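Hand-held demonstration gathering

Hand-held demonstration gathering is a way of collecting examples for a robot learning system in which a person does the chore directly, holding a gripper tool with a camera on it, and no robot is needed until later. The recordings, called demonstrations or, by those who must sort them, "takes," are used to train a policy that is then expected to do the chore by itself. Expectations vary.

Background

Earlier sets were mostly made by steering a robot arm from a distance, a method that is accurate, slow and hard on the shoulders. The Skodmont set, begun in September at a site in Dollton, used hand-held tools from the start. Its published notes list 1069 takes, of which 870 were kept. The remaining takes are described in the notes as "instructive."

Method

A collector picks up the tool, performs a short task such as moving a cup or folding a cloth, and puts everything back so it can be done again. The camera on the tool records what the fingers are near, and often a good deal else. At some sites the collector also wears a head-mounted camera, which gives a second view of the same work. Collecting is commonly done in furnished rooms — sofas, tables, other people going about their business — on the theory that a policy raised in a bare laboratory will be startled by a cushion.
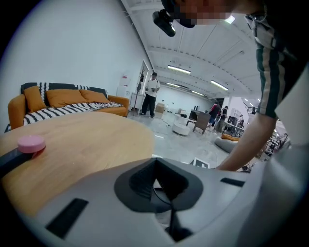 Runov objects that a furnished room is still only one room, and that a thousand takes beside the same sofa will mostly teach a system about that sofa. The objection is widely quoted and has led to a fair amount of furniture being moved.

Sorting and rejection

Takes are dropped if tracking is lost, if the task is left unfinished, or if the collector stops to talk. The Collet guidelines ask for 3 passing takes in a row before a new collector's work is counted. They run to 184 pages, and the section on cups is longer than the one on safety.

See also: Imitation learning; Teleoperation; Motion capture

Last edited November 3, 2018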